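Votska: Frequently Asked Questions

Thank you for all the mail since we put the Votska results online in August! A lot of the same questions came in, from other labs, from students, and from a very nice retired dishwasher repairman who had better ideas about colanders than we did. I've tried to gather the answers on this page. If yours is missing, please write again, I do read everything, even if it takes me a while.

Samran Inthanon, Kirnden Robotics Group

What is Votska, in a sentence or two?

Votska is a way of teaching a robot arm to pick up kitchen things by their edges, on a table where plenty of other stuff is lying around. The robot learns from recordings of a person steering it through the job, and during training we also mark the stretch of edge where the person ended up taking hold. That extra mark is really the whole idea. We call it the edge hint, and everything else in the method is fairly ordinary imitation learning that you could put together from published parts.

Why edges?

Blocks and balls are kind to a two-finger gripper. You come straight down, you close, and off you go. Plates, bowls, pans and strainers are a different matter, too wide to take around the middle, so one finger has to go inside the rim and the other outside. There isn't much room to be wrong. A shift that wouldn't bother anybody on a block will put both fingers inside the bowl, and then the gripper closes on air (we have watched this happen more times than I'd like to say).

The colander became our favorite test object early on. It has the rim, it has handles on its ends that tempt the policy into going somewhere else, and all the little holes give the depth camera trouble. If a change to the method helped with the colander it nearly always helped with the bowls too.

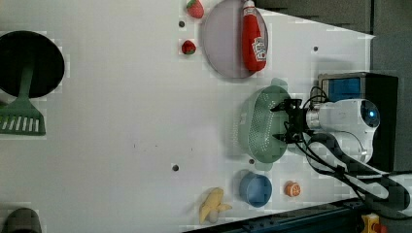

Gripper at the rim of the colander, with the blue cup and the banana lying nearby.

What exactly does the edge hint look like in the data?

It's a short curve drawn on the overhead image, plus an approach direction. For each demonstration we go to the moment when the fingers close, find the part of the rim between them, and then carry that curve back to the earlier images in the same recording. During training the network has to predict the curve as well as the next motion of the arm. When the robot runs by itself there is no hint given to it, it has to come up with its own.

People ask whether somebody has to draw all of those by hand. Thankfully no! A labeling tool we call Prorico makes a first guess from the finger positions, and a person fixes the ones that look off. Deep pans and anything shiny need the most fixing. Flat plates hardly need any.

How much data did you collect?

The training set has 2,662 demonstrations. They aren't spread evenly, and I should have said so more clearly in the paper. We set out to record 50 for each pairing of object and table layout, but some layouts turned out to be so awkward to steer through that we stopped short, and a few of the easy ones got extra recordings when new people were learning the controls. The colander and the pans are the best covered.

Six people did the steering. Their styles are very different, by the way, and you can see it in the trained policy, which sometimes starts out like one person and finishes like another. We thought about filtering for the tidiest operators and tried it once. The result was worse at recovering from small mistakes, so we put the messy recordings back in.

How did you test it, and what did you find?

We ran 400 trials with the arm working by itself. Half used the policy with edge hints in training and half used the same network trained without them, on the same layouts, in shuffled order, so that whoever was resetting the table didn't know which policy was coming next. A trial counted as a success if the object was lifted clear of the table and held until the operator said stop.

The version with hints did clearly better on wide, thin-rimmed objects. On cups the two were so close that I wouldn't claim any difference, and on small toy food there was none that we could find. The full tables are in the paper, object by object, and I'd much prefer that people quote those than any single number from a talk of mine, where I tend to round things in a cheerful direction.

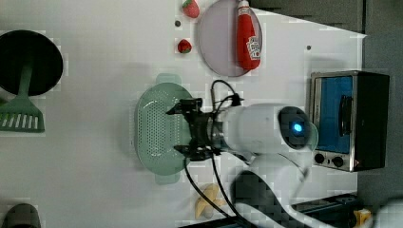

Fingers over the colander, toaster oven on the other side of the arm.

Why is there so much clutter on the table?

Mostly for the sake of the comparison. On a bare table both versions of the policy do well, and you learn very little about either one. Once there is a ketchup bottle on the plate and a spatula handle over the pan, the network has a lot of edges to choose from and it has to settle on the right one. We found that the version without hints would often drift toward whatever edge had the strongest contrast, and a dark pan on a white table is hard to resist.

The other reason is that we'd like this to work in a kitchen someday, and the kitchens I know look like this or a good deal worse.

Do you move the other objects between trials?

We have two kinds of trial. In the first kind the surrounding things stay put and only the target is turned or shifted. In the second kind everything gets rearranged from a printed layout card. Please keep the two apart if you reuse our numbers, as the second kind is much harder, and mixing them makes the average depend on how many of each you happened to run. A reader at Rungrueang wrote in to point out that our first draft had done just that in one table. They were quite right, it's fixed now, and I'm grateful.

Does the robot know what a colander is?

Not in any way you or I would mean it. The instruction is typed in as plain words, such as "pick up the colander," and those words go through a language encoder we didn't train ourselves. The network has learned that certain words go with certain shapes. If you type "strainer" it still works. If you type "the thing for pasta" it sometimes heads for the pan, which I can't really hold against it.

What does the overhead view show before the arm comes in?

We save an image with the arm out of the way wherever we can. The hint drawing is a lot easier to check when the whole rim is in view, and it lets us measure how far the object has been turned without guessing at what's under the gripper. If you collect your own data, I'd really encourage you to do this. It costs a few seconds per recording and we only wish we'd begun sooner.

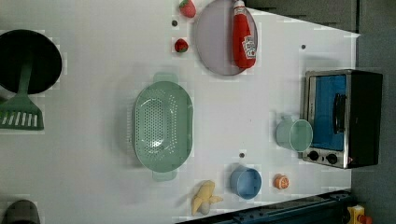 Overhead view with the colander in the center of the table and its full rim in sight.

Where does it still fail?

In a few places, and I'd like to be open about them. Cups lying on their sides are a weak point. The opening is a rim like any other as far as the hint is concerned, but coming at it from above is usually the wrong idea, and our approach directions don't cover low sideways motions very well. Objects that overlap are another one. With a spatula on a pan, the policy may pick an edge that belongs to the pan but is partly covered by the spatula, and then it takes hold of both.

There is also a slow failure that took us ages to notice. If the colander is right beside something tall, the arm will hover for a long time, making tiny corrections, and the trial ends up timing out with nothing knocked over and nothing picked up. We count those as failures. We think the hint and the motion prediction are disagreeing with each other, but we haven't proved it.

Can I use it with a different arm or gripper?

Another arm should be fine, as the hint is drawn in the image and doesn't care what's holding the fingers. A different two-finger gripper will probably need new demonstrations, especially if your fingers are thicker than ours. With suction cups I don't think the method makes sense at all, though I'd be delighted to hear from anyone who tries.

Will you share the demonstrations?

Yes. The recordings and the hint curves are available by request while we sort out permanent hosting, and the Prorico labeling tool comes along with them. Tell me a little about what you're planning to do with them, a couple of lines is plenty. Mornings are when I answer mail, so if you write after lunch you'll most likely hear from me the next day.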